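How to write a shot list for a short film

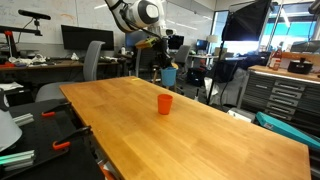 A small orange cup on a butcher-block tabletop.

A shot list is a plain table of every shot you plan to film, with enough information beside each one that the crew can set it up without asking you. It takes an evening to write for a short of ten minutes or less. The method below is the one I used on Drasomside, a two-hander set almost entirely in a kitchen, and I have used it on everything since.

You need a finished script, a pencil, a few colored pens and a spreadsheet program. Any spreadsheet will do.

Step 1. Lock the script

Do not start the list while the script is still changing. Number the scenes first, and once they are numbered, leave the numbers alone. If you cut scene 7 later, write "scene 7 omitted" and carry on with 8. If you add a scene between 4 and 5, call it 4A. Renumbering after the list exists means every shot number is wrong, and so is every note your sound recordist has made.

Step 2. Mark up a paper copy

Print the script single-sided and read it through with a pencil. Draw a vertical line down the margin beside the part of the scene each shot will cover. Start the line where the shot starts and end it where you expect to stop rolling. A wide shot that covers the whole scene gets a line down the whole scene. A close-up of a letter gets a line next to two sentences.

Write a few words at the top of each line: "wide, both at table" or "CU Anna, listening." Use one color for wides, another for mediums and a third for close-ups. When you turn the page over, continue the line on the next page with an arrow.

Now look for gaps. Any piece of dialogue or action with no line beside it has no coverage. Any piece with six lines beside it probably has more than you can afford to shoot.

Step 3. Set up the spreadsheet

Make these columns:

Scene
Shot
Size (wide, medium, close)
Angle
Movement
Subject and action
Sound
Props
Setup
Minutes
Done

Some people add lens and frame rate. I put those in a notes column at the end, as most of my shots use the same two lenses and the column would be the same all the way down.

Step 4. Number the shots

Use the scene number and a letter: 1A, 1B, 1C. Skip the letters I and O, which get mistaken for 1 and 0 on a slate. Ruairí Gilmartin, who edited Drasomside, asked for this after the first day's footage came in, and I should have done it from the start.

If a scene has more than 24 shots, go to AA, AB and so on. In a short film it is worth asking whether that scene really needs them.

Step 5. Describe each shot in one line

Say who or what we are looking at and what happens. "Marek puts down the phone, looks to door" is enough. Leave out mood, theme and anything the actor has to feel. Those belong in your own notes.

Include inserts. These are the short close shots of objects: a hand on a latch, a clock, a cup on a table. They are easy to forget when you are thinking about faces, and they are what the editor asks for when two takes won't cut together. My first pass at Drasomside had 133 shots with hardly an insert among them.

Step 6. Group by setup

A setup is one position of the camera and lights. Several shots can share one, even when they come from different scenes. Give each setup a number and enter it in the setup column, then sort the sheet by that column. You will see at once which shots can be filmed together.

Sort by location first, then time of day, then setup. Within a location, film the widest shots first. The lighting for a wide takes longest, and the close-ups can be adjusted from it.

Save this sorted version as a separate tab called "shooting order." Keep the first tab in script order.

Step 7. Put minutes against everything

Add up two things for each shot: the time to set up and the time to film. For a small crew I allow 20 minutes for a new setup and 10 for a new shot inside the same setup. Handheld is quicker. Anything with a track, a child or a car takes double.

Total the minutes and compare them with your day. Take out an hour for lunch and another hour for loading in and out. Our total came to far more than we had, so 133 shots became 100, and then 31 of those were marked as optional.

Step 8. Mark what you can lose

Go down the list and put a star beside every shot the story cannot do without. Be strict – if a scene makes sense without it, it does not get a star. On the day, when you are running behind, you film the starred shots and skip the rest. Making that choice at home is much easier than making it at 5 p.m. with the light going.

Step 9. Read it through with someone else

Sit down with your cinematographer and go line by line. Jaruwan Kaewkla shot our film and found two places where I had crossed the line between the actors, plus a tracking shot that would have gone straight through a radiator. Change the sheet as you talk. Do not keep corrections in your head.

Step 10. Print and use it

Print the shooting order in a size people can read at arm's length. Give copies to the assistant director, the cinematographer, sound and script supervisor. Tape one to the wall near the monitor.

Cross each shot off as it is completed, and write the preferred take beside it. If you invent a shot on set, add it at the bottom with the next free letter for that scene. At wrap, photograph the marked-up sheet and send it to the editor with the drives.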